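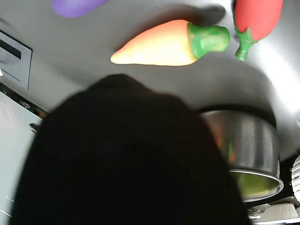

MORNINGS at the Lulach test kitchen begin with the vegetables. Somebody tips them out, somebody else sets up the pots and bowls, and then the robot arm gets to work on what must be the strangest cookery course in the country. It is never going to make soup. It is learning to pick things up and put them down where it was asked to, and if you have ever watched a toddler do the same, you will know how gripping that can be.

I had come to hear about the carrot. Everyone in the trade seems to have heard of it by now, and everyone tells it a little differently.

It happened in September, late in the afternoon, during a long run of a new control program called Amundsen. The job was a simple one: take a toy vegetable from the worktop, carry it to a pot, let go. The arm had managed it hundreds of times. On trial 2464 it closed on the carrot, lifted, swung across and opened its fingers. The carrot stayed where it was.

"It had slipped round in the grip and wedged itself by the leaves," says Stellan Lindholm, who runs the kitchen and tells the story with enormous relish. "The arm thought it was holding nothing. So it went back for the next one."

Back it went, still carrying the carrot, and pressed down on the worktop to find something to grasp. The carrot was in the way. The arm pressed harder. A force limit ought to have stopped it at 30 newtons, but the limit had been switched off for a calibration that morning and never switched back on. It took 12 seconds for a technician to reach the stop button, and by then a finger joint had cracked and the wrist was bent out of true.

The arm was fenced off and no one was hurt. Lindholm grows more serious here, though. The fence was doing a job that three other things should have done first.

What I love about this place is how openly they took the whole business apart. The recordings were played back in front of the entire staff, cleaners included, over a tray of buns. A neighbouring workshop, Treven, was invited in to be rude about the code. They were, at length, and they were right about most of it.

The changes that followed are wonderfully plain. The force limit now lives on a separate board made by Drirnach, and no program can turn it off. Calibration needs a key, and while the key is turned the arm moves at a crawl. Best of all, to my mind, the gripper has to prove it is empty. After each release it closes gently on thin air, and if it meets anything at all it stops and calls for help.

Amundsen then had to earn its way back with 2000 trials under the new rules. It stopped itself a good many times along the way – once for a loose thread of tape – and each stop was cheered from the other side of the fence.

I was allowed to watch an hour of it. The arm reaches, hesitates, adjusts by a hair and goes in. I found myself leaning forward on every single one. Lindholm was too, tea going cold in his hand, and he has been at this for years.

The cracked joint sits on the shelf above his desk. The carrot went back to work the next day.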